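The Mayor Who Takes the Ferry

At twenty past six in the morning the first boat out of Trornero is mostly nurses, two bakers and the mayor. Þórey Kragh buys her own ticket, finds a seat near the engine (it's the warmest one) and opens a paper folder thick enough to stop a door. By the time we reach Wedomholm she has read the whole road budget, eaten half my cinnamon roll and shaken hands with everybody on deck.

She won the job last September by 127 votes. In a town where people still argue over who should have run the harbor in their grandparents' day, that counts as a landslide!

Her first foreign guest arrives this week. Lambros Economou is the mayor of Nikia, a hill town that has traded letters, choirs and soccer teams with Trornero for 34 years. Every Trornero mayor has been invited to Nikia, and every one has gone. Until now, no mayor of Nikia had made the trip north. 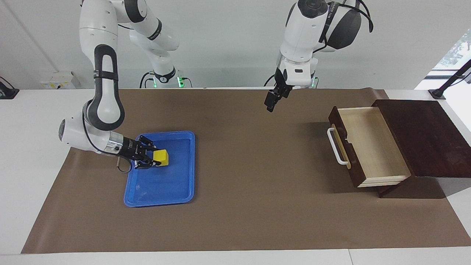

Why does a visit between two small towns matter so much to the people in them?

Because the partnership pays for things they use. The school exchange runs through it, the summer music week does too, and both town councils have to vote again this fall on whether to keep the money coming.

That vote is the worry. Mikkel Kárason, who leads the opposition on the Trornero council, has said for months that the town should fix its seawall before it pays for anyone's plane ticket. He's a likable man with a big laugh, and he has read the same folder Kragh has. "I have nothing against Nikia," he told me over fish soup. "I'd love to see it. I'd like to pay for it myself."

Kragh's answer is to put him at the head table. She did the same thing at her swearing-in, and people here still talk about it - some of them with admiration, some with a roll of the eyes. Hrefna Bisgaard, her chief of staff, drew up four seating plans for the welcome dinner, and Kárason was next to Economou in all of them.

I loved watching Bisgaard work. She keeps the whole visit on one sheet of yellow paper: the walk along the seawall, the stop at the school, the closed-door talk on fishing rights for small boats, the dinner with 17 speeches (she's trying to get it down to nine). When the airline moved Economou's landing by three hours, she flipped the sheet over and started again in pencil.
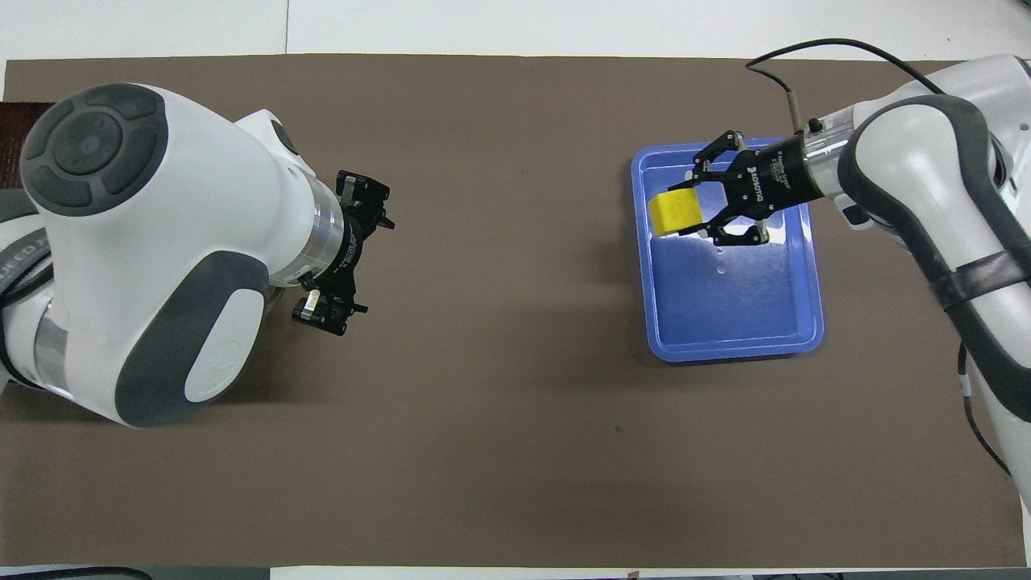

Two robot arms face each other across a brown mat.

The public meeting was the best part of the week. The hall filled early, and 627 people signed the petition at the door asking both councils to renew. Economou spoke without notes, with Cheng-en Hsieh translating at his elbow and laughing at the jokes a second before the rest of us got them. He said Nikia had its own Kárason. "She is my cousin," he added, and the real Kárason stood up and took a bow.

Then came the hard questions. A woman in the third row wanted to know what the exchange costs per student. A retired pilot asked why the music week always falls in the herring season. Kragh wrote each one down, answered what she could and promised the rest in writing before the vote.

On the evening boat home she was back near the engine with the folder on her knees. Kárason had the seat across from her, and they were going over the seawall figures line by line.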